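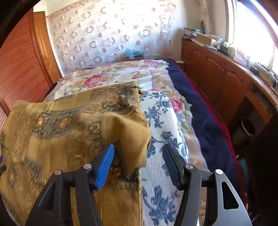 Printed garment on the bed, gripper open above it.

15 October 2023

Notes on the garment set. We now have 857 demonstrations of handling printed clothing on beds, 364 of them from Vemville. The Wotlow policy was retrained on the full set, with the same 14 held-out garments we have used since May.

Busy prints remain the weak point. On plain cloth the predicted grasp point settles early. On dense ornament it drifts toward medallions and borders — high contrast, no geometry — and the jaws close beside the fold. A floral cover under a floral print makes this worse.

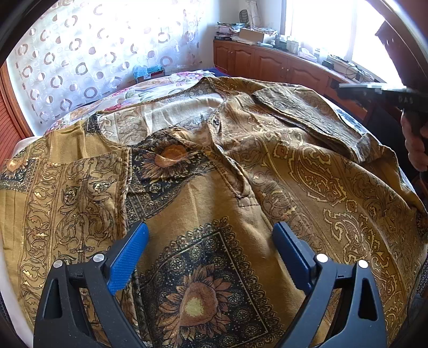 Masking the bedding at training time gave a small gain on sleeves and none on necklines. The placket is still read as a hem in many rollouts. Next I will add a depth channel and rerun at 600 epochs, using the Flundale split so the numbers stay comparable.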